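Running bond is not a personality, and other things I have learned about tiling a small bathroom

Home > Interiors > Walls & Floors > Tile

damian_w
Posts: 182
Started this thread in March and forgot it, so here I am again. We have a five-by-eight bathroom, one window, and a budget that has already been described by my wife as "a mood." She wants light gray rectangular tile, staggered, all the way up. I want the same tile stacked straight, because I spent my twenties in apartments with staggered white tile and I associate it with landlords.

Floor is already bought. It's a marble-look porcelain from Plidley, beige and gray, 28 boxes sitting in the hallway where we now walk sideways. So the floor is not up for debate. The walls are, and so is the grout. Please be kind, or at least brief.

groutfather
Posts: 97
Staggered. You asked for brief.

MariselNoZ
Maricel with a C, the user name was a typo and they won't let me change it.

I'd stagger it too, but use a grout close to the tile. Everybody picks dark grout because it looks crisp on a phone. Then they live with it and find out which of their walls aren't plumb. Dark grout is a very good level that you can't put back in the drawer.

damian_w
Our walls are from 1951. I don't think plumb had reached this part of Ohio.

G_Steyn
Posts: 125
Disagree with the above. Dark grout on gray tile is the only thing that keeps it from looking like the inside of a refrigerator. And it doesn't show dirt. Pale grout is pale for one summer and after that it's a color you didn't choose.

Look at how thin dark joints read against a marble-type floor:
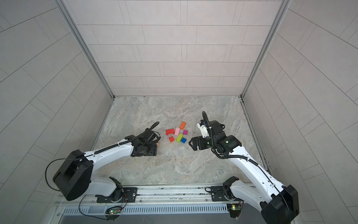
Gray tile in staggered courses, thin dark grout, marble-look floor.

You get a line to look at without the whole wall shouting. If you go wide on the joint, all bets are off.

MariselNoZ
I'll give you that the thin line looks good on the back wall. It's also a pale floor and a gray wall, so something has to do the work. I still wouldn't do it in a house from 1951.

groutfather
Metal trim at the corners, whatever you decide. Caulk in a corner is a subscription.

Marites Abella
Nobody has mentioned the ceiling. If you run tile all the way up and the ceiling is out by half an inch, your top row is going to be a wedge, and staggered or stacked you'll see it from the bathtub every night of your life. I stopped mine a hand's width short and painted the rest. People compliment me on the design decision.

damian_w
Marites, I have now measured the ceiling and I wish I hadn't.

G_Steyn
How bad?

damian_w
Five eighths over the length of the tub. My father-in-law laid a marble on the top shelf and it left.

florante_m
Pro here, retired, bad knees. A few things.

Stacked is harder than staggered. With stacked, every vertical joint has to line up from floor to ceiling and any tile that's a hair oversize shows up four rows later. If you're doing this yourself, stagger it. If you're paying somebody, ask whether stacked costs more, and if he says no, ask somebody else.

On long tile go a third offset, not half. Long ones bow in the middle, and half offset puts the high spot right beside the low spot. Check what the box says.

Grout: make up a sample board. Two colors, leave it leaning in the room for a week. Costs you an afternoon.

groutfather
Half offset is fine if the tile is flat.

florante_m
And my knees would be fine if they were someone else's.

MariselNoZ
Seconding the sample board. I did mine with Bukex in "pewter" and "fog" and could not tell them apart after dinner. Very freeing.

damian_w
OK. Reporting back from the kitchen table. We're staggering it at a third, stopping short of the ceiling, metal in the corners. Sample board is up with one dark grout and one close match. My wife prefers the dark. I prefer the dark as well but have not told her, as I'm hoping to trade it for the towel rack.

G_Steyn
Which towel rack?

damian_w
The heated one. Different thread.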